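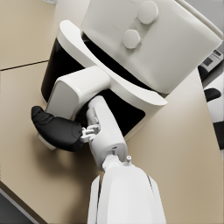

A white countertop air fryer with two control knobs.

Dendon Housing opens small-appliance library for tenants in Unden

UNDEN - Tenants in all 394 Dendon Housing apartments in Unden can now borrow kitchen appliances free of charge. The lending library opened this month on the ground floor of the Jiltar building, next to the mail room.

The library starts with 22 appliances, including air fryers, slow cookers, rice cookers and two stand mixers. Loans run for two weeks and can be renewed once if no other household is waiting. A tenant needs only a door fob and a signed loan form.

Dendon surveyed its tenants in June. Lack of storage was the most common complaint about the kitchens, and many households said they owned an appliance they used only a few times a year. Others said they wanted to try one before paying for it.

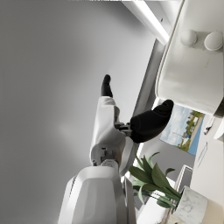 The project has a first-year budget of $3,000, paid from the building services fund. It will not affect rents or service charges. The Omerović Foundation has added a grant of $600 for replacement parts and electrical safety checks. Every appliance is checked before its first loan and again every six months.

Borrowers are asked to return items clean, with all trays and cords. There is no charge for normal wear. Lost parts are billed at cost - the price list is posted at the desk and on the tenant website.

Tenants can also donate appliances in working order. Toasters and microwaves are not accepted at this time, as most apartments already have them.

The desk is staffed on weekdays from 4 p.m. to 7 p.m. Reservations can be made in person or through the tenant website. Tenants who cannot carry an item home may ask for delivery within the building when they reserve.

Dendon Housing manages rental apartments in Unden.

Media contact: Dendon Housing Press Office, Unden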